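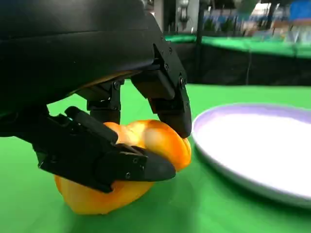

*A yellow-orange bell pepper on a green tabletop.*

**Cold storage: new setpoints for peppers**

The Masorstead packhouse has changed its holding temperature for bell peppers from 6 to 8 °C, effective 20/06/2024. Fruit held at the lower setting developed surface pitting and soft calyxes after 21 days. Green fruit was affected more than colored fruit.

Svitlana Kravchuk checked 355 crates in Rooms 2 and 3 before the change. Most of the pitting was in crates stacked next to the evaporator - airflow there is being rebalanced.

Growers delivering to Gotdale should note the following:

- Pre-cool to the new setpoint before loading.
- Do not mix peppers with apples or ripe tomatoes.
- Record pulp temperature on the delivery sheet, not air temperature.

Relative humidity targets stay the same until the October review. Send logger files to Ibsa Gebremichael.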